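Filed under: Kitchen Notes

Sourdough rye, revised hydration

The Malldale rye has been reworked after the mill changed its grind in October. The new flour is coarser and takes up water more slowly. At the old ratio the dough stayed slack through shaping and the loaves spread on the stone.

The formula now uses 200 g whole rye, 200 g bread flour and 19 g salt per small batch was tested and rejected as too salty - Zhenhua Wan settled on 8 g. Starter stays at 102 g, fed the night before.

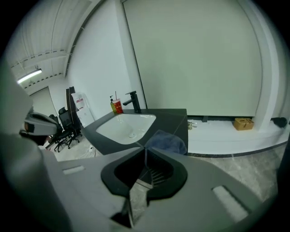

Mixing and rest

Combine the flours and water first and leave them for 40 minutes. Add starter and salt, then fold four times at half-hour intervals. Rye tears easily, so keep the folds short and wet your hands between sets.

Proof in a floured basket until the surface shows small cracks. Bake in a covered pot, removing the lid for the last third. Cool overnight before slicing - the crumb is gummy if cut warm.

Starter is available at the Drirlow counter on Thursday. Bring a jar with a lid.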